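How Did People Copy the Bible Before Printing?

If you have a Bible at home, a machine printed it. The same machine made thousands of others just like it. For most of history there were no machines like that. Every copy of every book in the Bible was written out by hand, one letter at a time. A person who did this work was called a scribe.

A scribe sat with the old copy on one side and the new one in front. He read a few words, wrote them down, and looked back to find his place. A whole Bible could take a year or more.

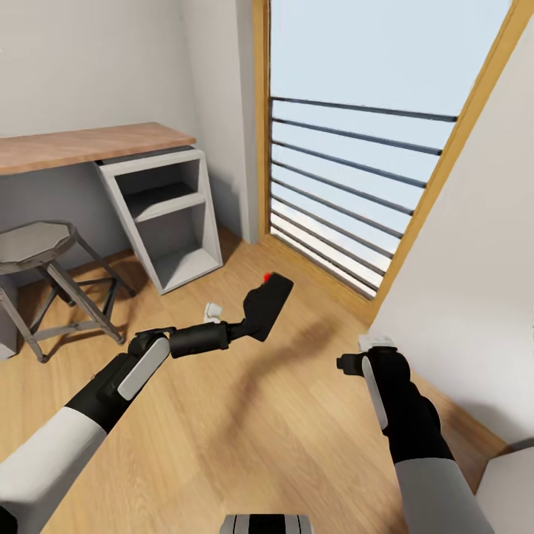
Scribes needed something to write on. Early copies were often made on papyrus, a kind of sheet made from a reed that grows along the Nile River. Later, many scribes used parchment, made from the skins of sheep, goats or calves. The skin was soaked, scraped and stretched until it was thin and smooth. None of this work was done by machines. It was done by people with tired hands and simple tools – a reed or feather pen, a knife and a pot of ink.

Did scribes make mistakes? Yes. Sometimes a scribe skipped a line when two lines ended with the same word. Sometimes he wrote a word twice. Many scribes checked their work and fixed errors in the margin.

Today scholars compare old copies to find the mistakes. If 40 copies have a word and one does not, the word was probably left out by accident. But they do not just go by the bigger number. They also ask how old each copy is and where it came from.

Words to know
Scribe: a person who copies writing by hand
Manuscript: a book or page written by hand
Margin: the blank space at the side of a page

Try it yourself
Pick 4 verses from the Book of Ruth and copy them with a pen. Do not erase. Ask a friend to copy your copy, then compare it with the Bible you started from – did any words change?

Written by Yung-ching Kuo for ages 8 and up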